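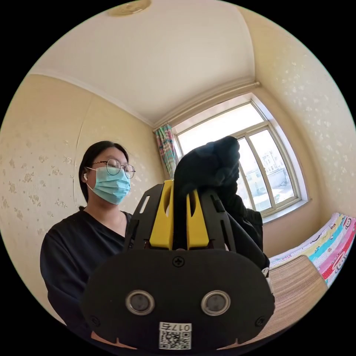 Renata Makowska

OK so the linen closet. I've been washing our towels wrong for years and I'm a little mad about it!

They'd gone stiff and kind of sour, and I kept adding more fabric softener. Which was the problem — it coats the loops.

What I did: one hot wash with a cup of white vinegar, no soap at all. Then a second hot wash with half a cup of baking soda. Don't put them in together, they cancel out.

Shake each towel hard before it goes in the dryer. Mine took 42 minutes on medium.

Nearly 20 towels done so far, and the old green ones from my Breltitz apartment are soft again (!!). Bath mats are next, wish me luck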